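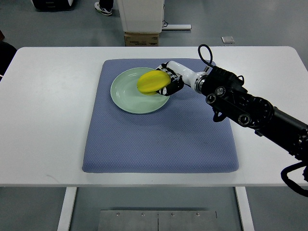 Penirell Community Meals: Half-Year Progress Report to the Urnard Foundation
Posted in January by the Program Office

This report covers the first half of the second funding year. It follows the headings set out in the grant agreement and should be read with the financial statement sent separately.

1. Service delivery

Penirell served 1504 lunches in the reporting period across its 4 sites. The target for the half-year was 1400, set before the Cirkska Road site was confirmed. Most of the growth came from that site, which opened to the public one month into the period and filled its tables sooner than planned.

Attendance at the original three sites was steady. Numbers dropped during the school holidays, as they did last year, when many regular guests were minding grandchildren or travelling. The Program Office has asked site coordinators to cut the food order for those weeks in future. Waste was higher than it should have been and this has been noted in the financial statement.

2. Home delivery

Delivery to people who cannot travel to a site began in the second month. There are now 80 households on the list. Each receives a cooked meal twice a week and a small bag of fruit and bread on the second visit. The list is closed for the moment. The van can carry more, but the kitchen cannot cook more before noon with its present ovens.

Drivers report that the longest run, out past the Imai orchards, takes too much of the morning. Meals at the end of that run have twice been below the temperature we require and were replaced. The route has been split between two drivers while a better insulated carrier is priced.

3. Kitchen and equipment

The foundation approved funds for a second oven, a commercial dishwasher and new tableware. The dishwasher was installed in the first month and is working well. The tableware has been bought and shared among the sites. The oven has been delayed. The supplier first quoted for a model that needs a larger gas line than the building has, and a new quote for an electric model was received late in the period. It is $600 dearer. We ask the foundation's permission to meet this from the training line, which is underspent.

4. Training

Food safety training was completed by all kitchen staff and by most of the people who serve at the sites. A planned session on cooking for guests with swallowing difficulties did not go ahead, as the dietitian who was to lead it moved interstate. A replacement has been found and the session will be held early in the next period.

5. Guest feedback

Short feedback cards were left on the tables for two weeks at each site. Guests asked for more variety in vegetables, smaller servings of rice, and a later start in winter. Several wrote that they would like tea served before the meal as well as after it. The later start will be trialled at Cirkska Road, with lunch at 12.30 pm in place of noon. The menu has been changed to include a salad or a second vegetable each day.

A small number of cards raised the noise in the Urnard Street hall, which has a hard floor and no curtains. The hall's owner has agreed in principle to felt pads on the chair legs. Curtains are outside the scope of this grant.

6. Matters for the next period

The electric oven is to be ordered as soon as the change is approved. The delivery list will be reopened once it is in use. The lease at Cirkska Road ends in the middle of next year, and the owner has not yet said whether it will be renewed on the same terms - we will advise the foundation when we hear.

Comments (3)

cirkskaroad_regular
Pleased about the 12.30 start. The bus gets in at ten past and we always seem to be walking in during the soup.

M.
Is there a waiting list for the deliveries, or do we ring back when it reopens? My mother is on the Imai side.

Program Office
Please ring and leave your details. We are keeping names in order and will call when places open.

Last updated: January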